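Can a machine do the chores yet? A gallery from the practice rooms

25/09/2023

I have spent most of September looking at living rooms that don't exist, and I have loved it. The rooms belong to Zokement, our small project on household chores, and they are built on a computer so that a simulated robot can have a go at tidying, fetching, wiping and putting away without anyone's real crockery being at risk. We have 127 rooms now. Each one gets its own furniture, its own colours and its own set of bits and pieces on the tables, and each one gets a list of jobs.

People who come to our open afternoons in Ukville nearly always ask the same thing: can it do the housework yet? My answer is "some of it, on a good day, slowly", and then I get excited and talk for far too long. This page is the shorter version. It has one of my favourite rooms from the set, with the jobs that go with it and how we are getting on.

## The living room with two wall colours

We call this one Te Moana. The name came from a list and stuck (all the rooms were going to have proper names, but we ran out of steam at 18 and the rest have numbers). It's a plain enough room to live in. For a machine it's a cracking day's work, with soft furniture, a big rug, thin chair legs and a row of ornaments all within a short trip of each other.

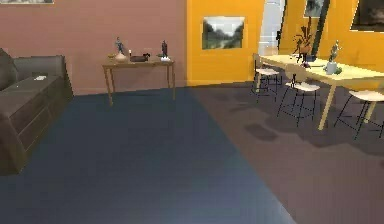

*Te Moana, rendered: sofa and blue rug, ornaments on the console table, dining table and bar-style chairs over by the yellow wall.*

I could happily write a page on each piece of furniture in there. I'll try to be good and stick to the chores.

### Dusting the console table

Dusting is the job everybody thinks will be easy! A person lifts the little vase, wipes, puts it back and hardly notices doing it. Our robot has to work out which thing is in front of which, and the slim grey-blue figurine and the beige vase stand so close together that it likes to treat them as one lump. When it does that, it plans a grip for an object that isn't there.

The small things are another matter. A low yellowish dish gives the fingers very little to hold, and the tiny white piece near the vase is easy to miss altogether. We ran the "lift, wipe, replace" job 875 times over the summer. The tall items are coming along nicely. Low and flat is still where it goes wrong, and the most common mistake is a nudge on the way in, before the grip has even started.

What pleases me is the putting back. A year ago it would set a thing down anywhere on the tabletop and call the job done. Now it remembers the order of the row, and most of the time it gets the spacing close enough that I wouldn't move anything afterwards.

### Clearing the sofa

There is a small white something lying on the sofa, and the job is simply "bring it to the dining table". Paper? A cloth? The robot isn't told, and it has to choose a grip that would suit either. I'm very fond of this job. Thin, flat things on soft surfaces are a real headache for grippers, and a simulated cushion only gives you part of the problem, as real fabric sags and wrinkles under the fingers in ways that ours doesn't yet.

White on dark brown is a kind start, at least. Finding the thing is hardly ever the trouble in this room. We have a sister version with a pale sofa, and there the search takes far longer and sometimes ends with the robot trying to pick up a seam.

### Crossing the rug

Rugs! If you have a robot vacuum you'll know the feeling. The slate-blue one in Te Moana is large and lies between a lot of the places the robot needs to go, so nearly every trip crosses the line where rug meets hard floor. In the simulator that line costs next to nothing. In our test flat in Cleron, where we try the same trips on a real machine, a rug edge can tip a wheel just enough to throw the arm off by a finger's width, and a finger's width is plenty when you are reaching for a vase.

We have started giving the simulated floor a bit of random bumpiness to make up for it. Early days, but the arm already waits for the base to settle before it reaches, and it learnt that without being told to. I was grinning for the rest of the afternoon.

### Laying and wiping the dining table

A lovely big surface, and a good one for wiping in long strokes. The snag is the plant. Its spiky, twig-like branches fan upward above the table, and the robot has two bad habits with it: it either gives the whole thing such a wide berth that half the table never gets wiped, or it goes straight in underneath and catches a twig. We'd like it to move the pot, wipe, and move the pot back, as you or I would. It has managed the full sequence in the simulator, and I have the recording saved in three places.

The pale grey-green statuette is a tidier problem. It's a small figure on a round pedestal, and the pedestal is the bit you want to hold. Our earlier software went for the figure every time. The newer one goes low and takes the pedestal, and the wobble has all but gone.

Laying the table for a meal is further off. We've done mats. We've done mugs. Forks are still a "come back next year" sort of thing.

### Tucking in the chairs

If I had to pick the job that taught us the most, it would be this one. Those thin black legs and crossbars are hard on the depth sensing, which tends to see straight through the gaps and report a clear path. Put three such chairs near one another, add a table with slender legs of its own, and the robot's map of that corner turns into a sort of bramble bush.

Pushing works better than lifting. We let the arm find the pale seat, which is nice and solid, and shove gently from there. It isn't elegant, but the chairs end up where a person would want them more often than I'd have guessed in the spring.

### Jobs we leave alone for now

Straightening the pictures on the walls. Everyone asks for it, and it needs a long reach and a very light touch at the same time. Watering the plant is on the same list, for reasons that will be clear to anyone who has seen a robot arm near an open jug.

## So, yet?

Across all the rooms we log 3,000 chore attempts in a normal week, and the honest picture is a patchy one. Fetching a single, sturdy thing from a clear surface: yes, I'd trust it. Wiping an empty table: yes. Anything with a row of small ornaments, or a cloth, or a plant with opinions: not without somebody standing by. Speed is the other thing. A job that would take me a minute can take the robot the length of a radio programme.

Still, I've watched it lift that beige vase clear of the figurine, wipe where it stood and set it down again, and I cheered out loud at my desk.

The Cleron flat gets a new rug next, with a thick fringe along both ends, and the first trips across it will go up on this page with captions as soon as I've sorted them.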